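Isteo Cloth Handling Suite: Gallery

The Isteo Cloth Handling Suite is a simulation package for teams that develop two-arm manipulation of towels, garments and household linens. It is offered by Lemieux under an annual license and includes 300 cloth models, a set of furnished rooms and 1000 prepared task starts. The renders on this page were selected by Marlene Zacharias, who directs the product program — all are reproduced without retouching.

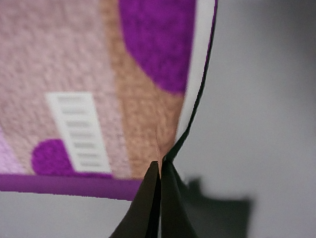 A corner of patterned cloth held between two fingertips, with the fabric gathering at the grasp. 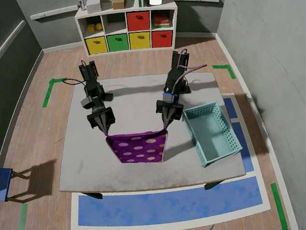
Two arms hold a purple dotted cloth by its upper corners over the table. A teal basket stands to the right.

Can the suite be evaluated before a license is purchased?
Lemieux provides a trial edition with 175 of the cloth models and two of the rooms. Work saved in the trial edition opens in the full edition without conversion.

Requests for the trial edition are accepted through the product office. Institutions that hold a license for Hivell, the companion package for rigid objects, may add the suite to their existing agreement — a separate application is not required.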